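Preserving the family sambal, one jar at a time

7 June 2026

Izzati Halim makes sambal four days a week in a rented kitchen behind a bakery, and sells it under the name Mida. The label has three products on it at the moment: a plain chilli sambal, one with tamarind, and a green tomato relish she started in April when a grower offered her more fruit than he could sell.

She learned to cook sambal from her aunt, who never wrote anything down. "She would say cook it until the oil comes up, and that was the recipe," Halim says. "I spent most of a winter working out what she meant in grams."

The base is dried red chilli, soaked and drained, with shallots, garlic and a little ginger. It is ground to a paste, then fried slowly in neutral oil. Halim uses a wide pan and keeps the heat low for the first half hour. The paste changes colour gradually, from bright red to something closer to brick, and the oil separates around the sides.

"People rush it," she says. "If the shallots still taste raw, you haven't finished. Sugar won't fix that."

Tamarind goes in late, with palm sugar and salt. She checks the acidity of every batch with a meter before it is bottled, and she won't sell one that reads too high. Home cooks without a meter should keep theirs in the fridge, she says, and use it within a couple of weeks, or freeze it in small tubs.

Her business partner, Khairul Manurung, handles the orders and the jars. He came from a catering company and was surprised by how much of the work is washing and drying glass. They sold 316 jars in their first season and 1580 in the one after. The aim for this year is 4000, though Manurung calls that "a number we wrote on the wall".

The relish has been the slowest to get right. The first version was too sweet, and the second had so much mustard seed that it was hard to taste the tomato. The one they settled on was batch 17. Green tomatoes are chopped small and salted overnight, then cooked down with vinegar, onion, turmeric and a single fresh chilli.

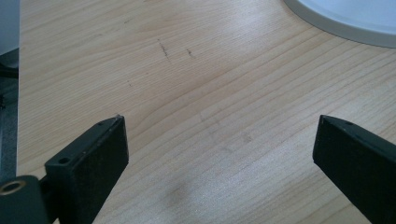
Halim prefers it after a month in the cupboard, when the vinegar has settled. She eats it with cold roast lamb or on a cheese toastie. Manurung puts it on eggs.

They have been asked about supplying larger shops and so far have said no. "We'd need a second kitchen, and I'd be managing people instead of cooking," Halim says. Manurung is more open to it. He has looked at one space, but the drainage was poor and the lease was long.

Her aunt has tried all three. She approved of the tamarind one and asked why the plain one had so little salt.

"I put more in the next week," Halim says.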